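Speaker notes: Clearing the Table, or How to Start a Family Recipe Book
Winby Public Library, evening talk, 7:00

Wait for people to settle. Thank Canan Yüksel for setting up the chairs and for the tea. Say hello to the folks in the back and ask if they can hear me.

Start with Grandma's tin. When my grandmother passed, my cousins and I were handed a cookie tin with 228 recipes in it, and I use the word "recipes" loosely, dear friends, because one of them said only "peaches, the usual way, but longer." Pause here. People usually laugh and then somebody tells me about their own aunt. Let them, it's the best part of the evening.

Tell them how I began, and how badly. I tried to type up everything at once, starting with the A's, and I quit in January somewhere around applesauce. What got me going again was Abundio Cisneros, my neighbor, who told me to pick the 15 dishes I would truly miss and leave the rest in the tin for now. So that's what we'll do tonight.

SLIDES: STARTING WITH A MOSTLY CLEAR SURFACE
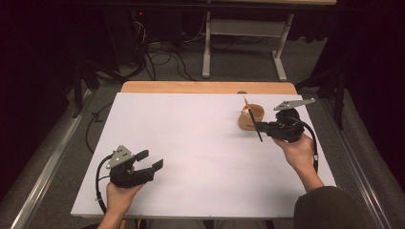
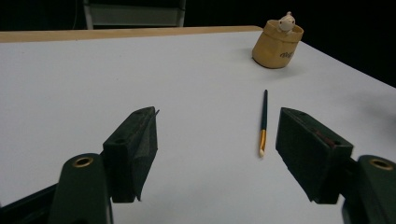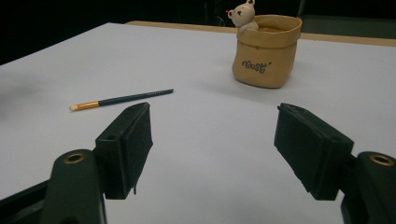
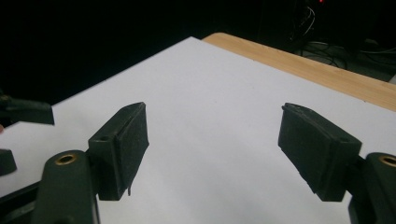 Now the sorting. Three piles: the ones you cook, the ones you remember eating, and the ones you can't make heads or tails of. Don't throw out that last pile! Mine held the walnut bread, which I had given up on until Aoi Murakami looked at the card and saw that what I'd been reading as "salt" was "sift." (Hold up the card. Pass it around if the group is small, and remember to get it back.)

Talk about measurements. A "teacup" in my family was roughly 200 milliliters, and I only know that because my mother still has the cup. Ask whether anyone has a cup, a spoon or a dented pan that a recipe depends on. Tell them to write its name right into the recipe and measure it while they still can.

Then the phone calls. Call the oldest cook you know and ask her to talk you through one dish, start to finish, and don't correct her. Florante Dela Peña did this with his uncle and came away with a fish stew and a long story about a ferry, and he put them both in the book. I would too.

Printing, if there's time. My first run was 80 copies, far too many, and I'm still giving them away at weddings. Suggest starting small. Spiral binding lies flat by the stove. Leave a blank page after each recipe so people can scribble.

Questions. If it goes quiet, ask what everyone's family ate on a sick day.

Last thing: sign-up sheet is by the door for Tanveer Mohmand's bookbinding class. Bring the walnut bread out before the coats go on.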